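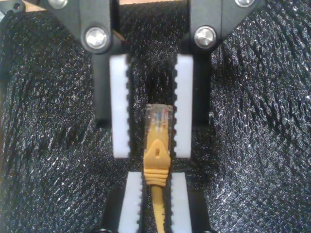
Nermina Kelmendi
Home tech columnist and reluctant cable-drawer owner

How to sort out your network cables (and put a new plug on a dodgy one)

I've been putting off the cable drawer since July. You know the one. Mine lives under the printer and it had got to the stage where I couldn't open it more than a hand's width without something springing up and jamming the runners. So when the telly in the back room started dropping its connection every evening, and I needed a decent patch cable to test it with, I finally tipped the whole lot out on the bed and got on with it.

What follows is how I went through them, how I tested them, and how I put a new plug on the one I couldn't bear to throw out. You don't need to be handy. I'm not, particularly, and my first ever plug had to be cut off and done again. And then again!

What you'll want to hand

A crimping tool for RJ45 plugs (mine came from Marsden, the shop at the bottom of our hill, and it's nothing fancy)
A bag of plugs, with more in it than you think you'll need
A cable tester, the cheap two-part sort with little lights
Small sharp snips
Masking tape and a pen
Some hook-and-loop ties
A good lamp, because the wires are tiny

Step one: get rid of everything that isn't a network cable

Phone leads are the ones that catch people out. A phone plug looks a lot like an RJ45 but it's narrower, and it'll rattle about if you try it in a network socket. Don't force anything. I put phone leads, old chargers and mystery adaptors in a carrier bag for the recycling centre, and that got rid of half the pile before I'd done any thinking at all.

Step two: look at the plugs

Hold each one up in good light with the end pointing at the ceiling and have a proper look. The body of the plug is usually clear, so you can see a fair bit of what's going on inside. You're looking for:

Gold contacts that all sit at the same height. If one's pushed down or bent over, that plug's done for.
A clip that's still there. This is the springy tab that clicks into the socket, and it's nearly always the first thing to go. A cable with a missing clip will work beautifully until somebody hoovers.
The outer sleeve of the cable going right up inside the plug. If you can see the thin coloured wires coming out of the back, it's been tugged too many times.

While you're there, run the cable through your fingers from one end to the other. You'll feel a kink or a flat spot long before you see it. I found one that had clearly been shut in a door at some point, and it went straight in the bag.

Step three: test what's left

Plug one end into each half of the tester and switch it on. The lights should run one to eight in order on both halves. If a number's missing, that wire isn't connected. If they light up in a funny order, either the cable's been wired wrongly or it's a crossover cable, which you're unlikely to need these days.

Give the plug a gentle wiggle while the lights are running. My yellow cables are old favourites because I can spot them behind the bookcase, but one of them passed the test perfectly and then lost number 3 the moment I touched it. I'd have sworn blind that cable was fine.

Put a bit of masking tape on each one as you go, with OK or the number of the dead wire. Do it straight away. I didn't, the first time, and had to start the pile again.

Step four: fit a new plug

This is worth doing on a long cable, or one that's already clipped along a skirting board. On a short patch lead I wouldn't bother unless you fancy the practice (which is fair enough, it's quite satisfying).

Slide a boot on first if you're using one. You'll forget. Everybody forgets.

Snip the old plug off with a clean straight cut. Strip back the outer sleeve by 27 mm, going gently so that you score the sleeve and don't nick the wires. Untwist the four pairs, flatten them with your thumb and put them in order. Check the other end of the cable before you decide what that order is, as both ends need to match. Most I come across are the one called T568B, and with the clip facing away from you it goes, left to right:

white and orange
orange
white and green
blue
white and blue
green
white and brown
brown

Hold them tight together, wiggle them side to side until they lie flat, then trim them straight across so there's a bit over a centimetre left showing. That extra length at the start is only there to give you something to grip while you're sorting the colours.

Now slide them into the plug, clip still facing away. Push firmly until you can see all eight copper ends right at the front, and check that the outer sleeve has gone in under the little wedge at the back. Then put it in the crimper and squeeze until the handle clicks and lets go. Test it. If it fails, cut it off and have another go with a fresh plug, as they can't be used twice.

One warning on plugs. Rainer Kramer next door gave me a handful of the ones meant for thicker solid-core cable, and I couldn't work out why half of mine kept failing on ordinary bendy patch lead. Check the packet says stranded, or that it does both.

Step five: coil and put away

Coil each cable loosely, in a circle the size of a side plate, and don't wind it round your elbow. Fasten it with a tie in one place. I stuck a new bit of tape on each with the length written on it, and they now stand on end in a shallow box, shortest at the front. The spare plugs and the tester live in the same box.

And the telly? The cable running to it had a plug with no clip, so it had been creeping out of the socket bit by bit. Ten minutes with the crimper and it's been behaving ever since, touch wood.

If you're running a new cable through a wall, or anywhere near mains wiring, that's a different job and I'd get somebody in for it. I'm doing a separate page on labelling the sockets at the router end once I've found my good pen.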